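Section 8. Setting Up a Class Timeline Activity

This section explains how to prepare a Timeline activity in Alent Classroom and assign it to students. A Timeline activity asks students to place events in order along a horizontal line and to write a short caption for each one. The activity is intended for history and social studies classes but may be used in any subject.

Before you begin

You must be signed in with a teacher account. Student accounts can open and complete a Timeline but cannot create one. If your school uses the Kuusk roster service, confirm that your class list has been imported. Classes that have not been imported do not appear in the Assign menu.

Creating the activity

1. On the Home screen, select New, then Timeline.

2. Enter a title. The title may contain up to 100 characters and is visible to students.

3. Set the start and end points of the line. Years before 1 CE are entered with a minus sign. For a unit on the medieval period, for example, you might enter 845 as the start and 1272 as the end.

Note: The end point must be later than the start point. If the two are reversed, the Save button remains gray.

4. Select Add Event and type the name of the event. Enter the correct date in the Answer field. Students do not see this field until you release the results.

5. Add a picture to the event card if you wish. Select Library to browse the 1,272 pictures supplied with the program, or select Upload to use your own file. Pictures are resized to fit the card. 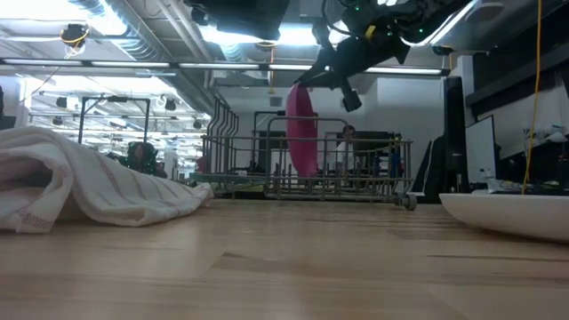
6. Select Save. The activity is stored in My Activities under the Drafts tab.

Caution: Closing the browser window before saving discards all events added since the last save. Discarded events cannot be recovered.

Assigning the activity

7. Open the draft and select Assign. Choose one or more classes from the list.

8. Choose a working mode. In Individual mode, each student receives a separate copy. In Group mode, up to eight students share a single line, and all changes appear on every screen in the group.

9. Set a closing time. Work still open at the closing time is submitted in its current state.

Note: Schools on the Wonley district plan may find that Group mode is turned off. Contact your district administrator to request access.

Reviewing student work

Submitted timelines are listed on the Results tab. Events placed correctly are marked with a solid circle, and events placed out of order are marked with an open circle. Captions are not scored by the program and must be read by the teacher.

To send scores to a Clalus gradebook, select Export, then Gradebook. Scores already in the gradebook for the same activity are replaced.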